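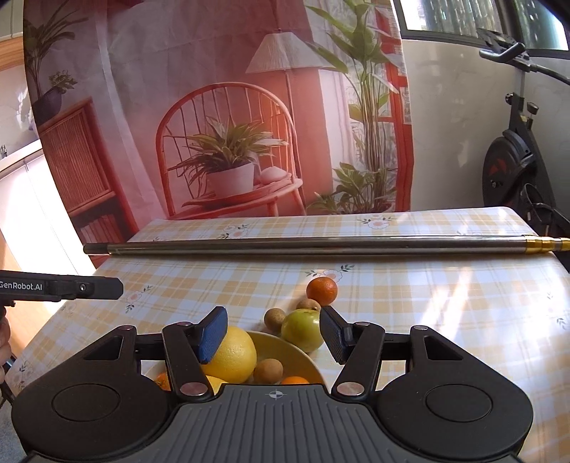

1/ A few people asked how we look after the hand-held grippers on Grandness, so I've written down what I do before a session. I look after the pair we use at Dornosley. It takes longer to read than to do.

2/ Pads first. I wipe both faces with a damp cloth and let them dry on their own. No alcohol on ours. I used it for most of January and the grip surface went shiny, and after that smooth fruit slid about in it.

3/ Then I press each pad sideways with a thumb. If it moves at all, it comes off, the old glue gets scraped away and it goes back on. I leave it overnight. An hour is not enough, whatever the tube says.

4/ Pivot pins next. Open and close the jaws slowly, with the tool held next to your ear. Grit has a dry, scratchy sound. A soft brush clears most of it. One drop of light oil per pin if it still scratches, then wipe, then wipe again. Oil that gets on a pad means back to post 2.

5/ I keep a count of closes for each tool. The left one is on 1635 since its last strip-down and the right one is on 550 because it had new pads later. At 3000 they come apart for a proper clean, even if they feel fine.

6/ The small target mark on the front edge of the body has to be clean. A thumbprint on it is enough to spoil the morning's check for us. Dry cloth only, and don't pick at the edges.

7/ Next the closing check. Jaws fully open, fully shut, fully open, and read the width each time. Ours should come back to within 2 mm of where it started. If it doesn't, I look at the pins again before I touch any settings. It's been the pins every time so far.

8/ Last thing is a slow close on something soft with a bit of give. I use citrus. You want both pads meeting the peel together. If one lands early the fruit rolls, and you'll see it long before it shows in the numbers.
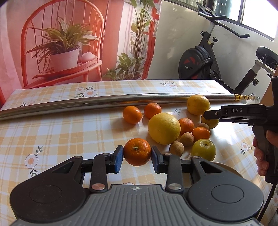

Slow close on a mandarin, with the second gripper over on the right.

9/ Chrysanthi Politis asked whether it has to be fruit. No. A foam ball would do the job. Fruit is what we're handling this month, so it's what I check with. Swap it when it gets soft or leaks, and wipe the pads again if it does.

10/ Cables. Ours run down from the bottom of the handle, so that's where they get bent. I leave a loose loop there and never wrap the cable round the grip to put it away. We lost one that way. Liapis made up a replacement with a longer sleeve and it has been all right.

11/ Storage is a lined Grirnier case, jaws slightly open so the pads aren't pressed together. Spare pads, brush and oil go in the lid.

12/ I still haven't found a good way to clean the ribs on the body plate. Juice dries in there - a toothbrush gets most of it but not the corners. If you've got something that works, please reply.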